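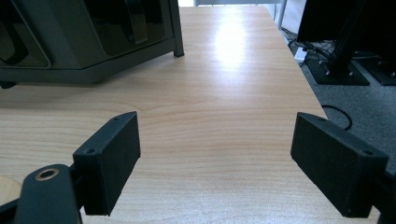 June
Speaker notes, Medent methods track
3 min read

Slide 1. Teaching by hand

Two ways to show a robot a task: drive the arm remotely, or carry the grippers yourself. At Sornetti we ran both. Remote control gave cleaner joint data. Hand-held gave more demos per hour.

Target for the Drorkeo set was 200 demos per task, 13 tasks.
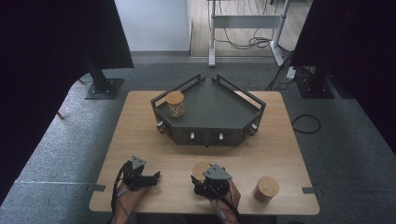

Two-handed tasks took the most practice. New operators move both hands at once, too fast. Ask for one pause before each grasp. Do not trim the pause later.

Slide 2. Start pose

- Fingers fully open, over bare table, hold for 2 seconds.
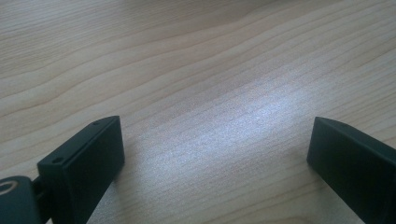

- Same height each time. Drift here shows up in training as a slow first reach.
- If tracking drops, discard the whole demo. No splicing.

Slide 3. Glare

Overhead light washes out pale wood in the wrist view. Vary the light between batches and log it. Mention the Wilczyńska runs: 4 batches, one lamp setting, poor transfer.
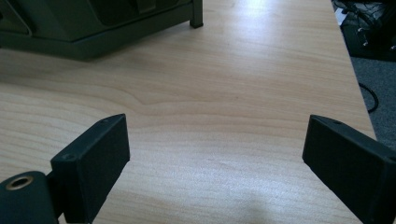

Slide 4. Questions

Expect one on force data. We did not record it. Go back to slide 2 if asked about timing.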